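Home / Kids Corner / Games Explained / What Is a Beta Test?

What Is a Beta Test? (And Why Is the Game So Broken??)

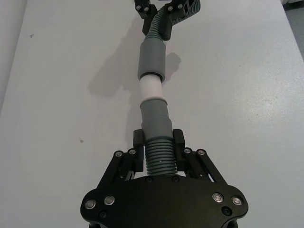
First, what does "beta" even mean

Beta is a letter. Greek one. Second in their alphabet, comes after alpha. Game makers borrowed both.

Alpha = early version. Lots missing. Maybe the trees are gray boxes and the main character has no face yet. Mostly just people at the studio playing it.

Beta = later version. Nearly all the parts are in. Still has bugs. This is when players from outside get to try it.

After beta comes release, or "launch." That's the one in the store.

What's a bug

A mistake in the game. Not an insect. Your character falls through the floor. The shop sells you a hat and you get a boat. The music stops when you jump. Those are bugs.

Games are made of code, which is a very long list of instructions for the computer. Thousands and thousands of lines. One wrong line and a door won't open. Or it opens forever. Or it opens but only on a day you are wearing the green boots.

Bugs like that last one are hard to find. Who would think to try the green boots? Well, a player might.

Why let players in early

A small studio might have 2 people whose whole job is testing. They're good at it, but there's only so many hours in a day.

Let's use a pretend-sounding but pretty normal case. Drudik is a racing game where you drive snails. The studio, Kasport, opened a beta in July and roughly 4,000 players joined. First weekend they sent in 75 different bugs. The favorite one: if you went backward over the finish line your snail won and also turned upside down for the rest of the day.

They fixed that. A lot of kids asked for it back. So now upside down snail is a thing you can unlock.

Open beta, closed beta

Two kinds.

Open: anyone can download it and play. No asking.

Closed: you need an invite or a code. You sign up, you wait, maybe you get picked. Maybe not. Getting picked is mostly luck so don't feel bad.

Both kinds usually end on a set day. After that the game just stops working untill launch. Sometimes your stuff gets erased too. Your coins, your levels, your house with the slide. This is called a wipe. The game should tell you before you start if there's going to be one. Read that part!

What do testers do all day

Play. But a bit different from normal playing.

Walk into walls. Press two buttons at once. Try to leave the map. Say no to the quest guy, then say yes, then say no again. Open the menu in the middle of a jump. Do the silly thing you'd never do if you were trying to win.

Then, when something goes wrong, write it down. This is called a bug report.

How to write a good bug report

Bad one: "game broke fix it"

Nobody at the studio can do much with that. Which part? Broke how?

Good one: "I was on level 2, by the bridge. I picked up the key and then paused. When I unpaused the key was gone and I couldn't get another one. Playing on a tablet."

See the difference. Stuff to put in:

Where you were in the game.
What you did right before.
What happened.
What you thought was going to happen.
What you were playing on (phone, tablet, console, computer).
If it happened again when you tried again.

The last one is a big help. If you can make the bug happen every time, the people fixing it can make it happen too, and then they can look at the code while it's going wrong.

Be nice in the report. A real person reads it. They've probably read a lot of them that morning.

How the fixing part works

Reports go in a big list. Somebody sorts them. Crashes go at the top, that's when the whole game shuts down. Lost saves too. Then things like a stuck door. A spelling mistake on a sign goes near the bottom. Still gets fixed, just later.

When a bunch of fixes are ready the studio sends out a patch. Thats the update you have to wait for when you really wanted to play right now. Patch notes are the list of what changed. They can be pretty funny. From the notes for Drinus, a farming game: "Chickens no longer lay eggs inside other chickens."

Sometimes a fix makes a new bug. Happens a lot. One change over here bumps something over there. So testers go back and check again.

It's also about fun

Bugs are only half of it. Studios want to know if a level is too hard. If the tutorial goes on too long. If everyone picks the same character and the others just sit there.

They ask with surveys, and they also look at numbers from the game. Like if most players quit at the same boss, that boss probably needs to be a little easier. Or the path before it is confusing and people never even find it.

They won't do everything you ask. Some ideas take too long to build. Some don't fit. If you ask for dragons in a game about parking buses, you might be waiting a while.

Can I be a tester

Maybe. Check with a grown up first, every time. A lot of betas have an age rule, and lots of them want an email address. Don't use your real name as your player name. Don't give out your school or where you live, a bug report never needs that.

Also, if an ad or a stranger in chat offers you a "secret beta" and wants a password, say no and go tell someone. Real betas are posted on the game's own page.

And some closed betas are secret, so no videos and no screenshots. If you said yes to that rule you have to stick to it, even with your best friend.

Words to know

Alpha: early version, lots missing
Beta: later version, players can help test
Bug: a mistake in the game
Crash: the game shuts down by itself
Patch: an update with fixes in it
Wipe: everybody's progress gets erased
Launch: the day the finished game comes out

Next up in Games Explained: Why Do Games Have Loading Screens?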